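Stornance Opens Computer Refurbishing Program for Ninstead Households

NINSTEAD, November. Stornance, the electronics reuse company, will begin taking in retired office computers this month and selling them at cost to households in the Ninstead area. The program is called Trimirent and will run out of the company's building on Zúñiga Street.

Local businesses can drop off desktop computers, monitors and keyboards during regular hours, 9 a.m. to 4 p.m. Pickup is free for offices giving away six or more machines. Laptops will be accepted starting in the spring. Printers and televisions are not part of the program and should go to the county recycling center.

Each desktop is opened, cleaned and tested before sale. Storage drives from the previous owner are wiped, and any drive that can't be wiped is shredded. Power supplies, memory and processors are checked separately. Parts that fail are replaced from stock, and the donor receives a written record of what happened to every drive.

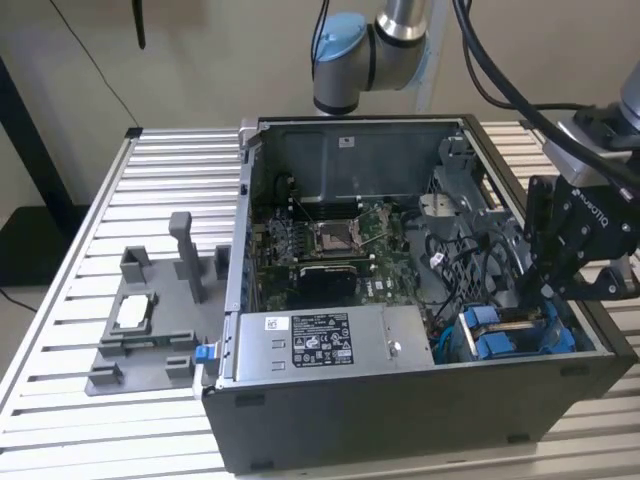 Stornance expects to place up to 147 computers in the first year. Prices will depend on the age of the machine, and every sale includes a keyboard, a mouse and a power cord. Buyers have three months to return a computer that stops working.

"Most of what offices retire still works fine for homework, email and paying bills," said Nandini Subramaniam, director of Trimirent. "We would like those machines to stay in town. Shipping them out for scrap costs money, and there are families here sharing one phone."

Households can apply at the front counter or by mail. Applicants need proof of a Ninstead address and may buy one computer each. There is no income test during the first year. Approved buyers will be contacted when a machine is ready, normally within three weeks. 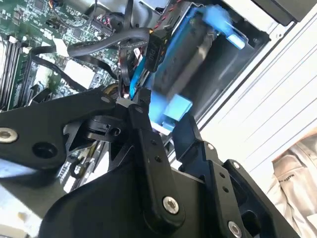

Jaqueline Ibarra said her office had old desktops sitting in a storage closet because no one wanted to be responsible for the data on them. "The drive record settled it for us," she said. "Our lawyer read it and signed off the same afternoon."

Computers that can't be repaired will be taken apart for usable pieces. Cases and boards with no further use go to a metals recycler under contract. Stornance does not resell donated equipment outside the program.

Application forms and the list of accepted equipment are available at the Zúñiga Street counter. Businesses that want to schedule a pickup should ask for the Trimirent desk.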